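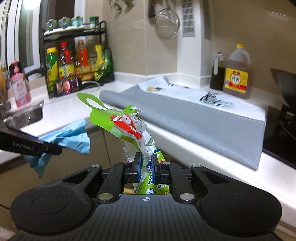
Barrier properties are the first subject when we speak about food packaging, and I ask you to read this part before the exercise on Tuesday. A barrier is a material that slows down the movement of something: water vapor, oxygen, light, or smell. For a dry snack the two important ones are water vapor and oxygen. Water vapor makes the product soft, and oxygen makes the fat go bad. The designer must decide how much barrier the product needs, and also how much of the product the buyer should see. A snack package in green and clear plastic, with a hanging tab at the top, is a usual compromise: the clear part lets in light, the printed part gives a surface for the label, and the tab with its oval hole lets the shop hang it on a hook.

Unit 4. Keeping dry food dry

4.1 Water activity

Water activity is written aw and goes from 0 to 1. It is different from moisture content. Moisture content says how much water is in the food. Water activity says how much of this water is free to move and to take part in reactions. Two foods can have the same moisture content and very different water activity, for example when one of them contains a lot of salt or sugar.

Most crackers and dried snacks are crisp when aw is under 0.4. Between 0.4 and 0.5 many of them start to feel soft in the mouth. Most bacteria do not grow under 0.9, and most molds stop under 0.7, so a soft cracker is usually a problem of quality and not of safety. Students often mix these two in the exam. Please keep them separate in your answers.

4.2 Where the water comes from

Water can enter in three ways. It passes through the film itself, it passes through a bad seal, or it was already in the product on the day of packing. The last one is often forgotten. If the product is packed while it is still warm, vapor leaves the food and can become drops on the inner side of the film.

The speed of passage through the film is called the water vapor transmission rate, WVTR. We give it in grams per square meter per day, always together with the temperature and the relative humidity of the test. A WVTR without test conditions has no use and I will not accept it in a report.

4.3 Calculation

Take this case. The small company Trarnia sells dried fish crackers in bags. One bag holds 78 g of product. The total surface of the film is 292 square centimeters, which is 0.0292 square meters. The film has a WVTR of 0.5 g per square meter per day under the storage conditions.

Water entering in one day:
0.5 x 0.0292 = 0.0146 g

The crackers lose their crispness when they have taken 2 g of water for each 100 g of product. For 78 g this gives 1.56 g.

Shelf life:
1.56 / 0.0146 = 107 days (rounded)

This is a simple model. It supposes that the speed stays the same during the whole storage. In reality it becomes slower, as the inside of the bag becomes more humid and the difference between outside and inside becomes smaller. So the true shelf life will be somewhat longer than our result, if the seals are good.

Rezaul Marikar asked last year why we do not subtract the seal area. You can do it. For a small bag the change is small, and I prefer that you show the method clearly first.

4.4 Films

Polyethylene (PE): seals easily, good against water vapor, weak against oxygen.
Polypropylene, oriented (OPP): clear, stiff, good against water vapor, weak against oxygen.
Polyester (PET): strong, prints well, medium barrier.
Metallized film: good against both, and stops most of the light, but the buyer cannot see the food.

One film alone seldom does everything, so the layers are combined. The outer layer carries the print, and the inner layer makes the seal.

4.5 Exercise

a) Repeat the calculation of 4.3 for a shelf life of 200 days. What WVTR do you need?
b) Trarnia wants to sell a family bag with 244 g of product. The film is the same and the surface is 0.0584 square meters. Is the shelf life longer or shorter than for the small bag? Explain with the ratio of surface to weight.
c) Choose a film structure from 4.4 for a product with a lot of fat, and give your reasons in five or six lines.

Write the units in every step. Work in pairs if you like, but each student hands in a separate sheet with the name on it.

Reading: the notes on sealing by Cirilo Villaseñor, pages 3 to 9. The part on hot tack can wait until Unit 5.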